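Coat season is over at our place, so in April the winter gear comes out of the hall cupboard and gets folded and packed away for the warmer months. Most of it goes into two Melar storage bags that live on top of the wardrobe. The bed is the only flat surface big enough for the job, and with the good floral cover on it I like to keep buckles and boots well away.

Padded jackets take the most time. I allow 40 minutes for the whole pile, and the puffer uses up more than its share. I zip it partway, lay the sleeves out, then fold from the hem and press the air out as I go – a hard squash leaves creases in the filling that are still there in the fall.

The photos are in no special order. Click any of them for the larger size.
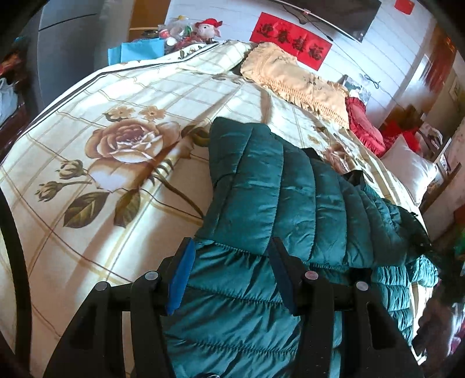 Teal on the rose-print cover, with some of the black lining turned out.
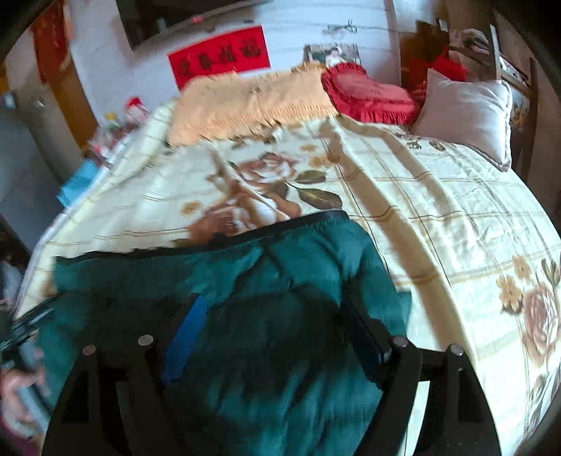

Dark teal, with a strip of bright blue running through the folds.

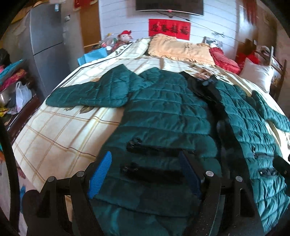
Spread out flat, sleeves to either side and the collar partly open. The red banner on the wall reads 迎春接福. 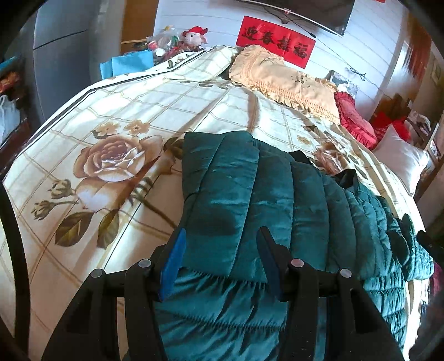

The puffer across the bed, with the beige, red and white pillows at the head.

*Jacket folding, bedroom, April.*

A few notes for anyone doing the same:

- Empty the pockets first. I found a Fondov bus pass and 6 cough drops last year.
- Wash before storing, and let it dry for a full day. The Magnusson liner takes longer.
- Store with a cedar block. The Grasex ones are fine, and a light sanding brings the smell back.
- Don't overfill the bag. Mine holds 37 litres and I stop well short of that.

The next gallery will be the boots and mitts – almost 300 photos to sort through, so it may take a while. The hall cupboard shelves will be on the same page.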